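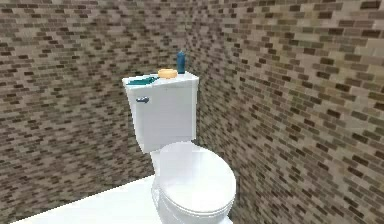 White toilet in a tiled corner

How do we handle it when too few people show up to vote?

Posted by Yaa Appiah, September 2026

Hi everybody, hoping some of you who run clubs can help me out. I'm the secretary of the Triltitz Garden and History Society (I took over in March, so I'm still pretty green) and we have our yearly members' meeting coming up. Our bylaws say we need a quarter of the paid-up members in the room before we can vote on anything. Last year we fell short by 8 people. The old board just went ahead and voted anyway, raised the dues, and elected two officers, and I only found out when I was typing up the old minutes!

So now I've got two problems. First, does any of last year's stuff count? Second, what do I do if it happens again? We have $2919 in the bank and a hall rental to sign for, and the bank wants to see minutes with the new officers' names before they'll change the signatures. I really don't want to be the one who tells everybody their dues increase wasn't real. Our bylaws are four typed pages and they don't mention proxies or voting by mail at all. They do say a meeting can be "put off to a later date" but nothing about how many people have to come to that one.

Any advice welcome, and please use small words, I teach second grade and this is all new to me.

Gifty Issahaku

Oh boy, been there. I was secretary of a quilting club in Helach for years and we had the very same mess.

For last year, what we did was put it all back in front of the members. You write up each thing that was voted on (the dues, the two officers, anything else), send that list out with the meeting notice, and then at a meeting with enough people you ask them to approve it. The word to use in the minutes is "ratify." Ours took ten minutes and one man grumbled about it, and then we had pie. Put it in the notice though! If people don't know it's coming up, somebody can say later they would have come.

If you're short again this year, open the meeting, write down how many are there, and have somebody move to adjourn to a set date and place. Say the date out loud and get it in the minutes. You can still hear reports and talk about things, just don't vote on them. And unless your bylaws say the second meeting needs fewer people, I'd figure you need the same quarter again.

Two more things. Check your member list before you count. We had folks on ours who hadn't paid in ages and a couple who had moved to another state, and if your rule says paid-up members then they don't belong in the total. That alone got us over the line. And call people. Email did next to nothing for us, but when I split the list with three friends and we phoned everybody the week before, we had to go find more chairs.

For the bank, go in and ask exactly what wording they want. Ours wanted the full names and the date of the vote, signed by two people.

Akosua Amoah

just serve food. we started doing a potluck and never had trouble again

Aba Fiadzo

I mostly agree with Gifty but I'd look at your state's rules for nonprofits too, if your society is incorporated. In some places the law fills in the blanks when the bylaws are silent, on proxies for one thing, and it's different from state to state so don't go by what my group in Stondenano does. If you aren't incorporated then the bylaws are pretty much all you have.

Once you do get a good turnout, use it and change the rule. We dropped ours from a third to a tenth and added a line letting people vote by mail. Read the part on amendments first, because ours needed thirty days' notice with the new wording spelled out, and we missed that the first time and had to wait a whole extra year. Do you know if anybody has complained about the dues?

Yaa Appiah

Thank you all so much! No complaints so far, Aba, I don't think anyone noticed. I went through the list last night and there are a bunch of people on it who haven't paid, so the number we need is going to come down quite a bit. Starting my phone calls after supper. And yes, Akosua, there will be food.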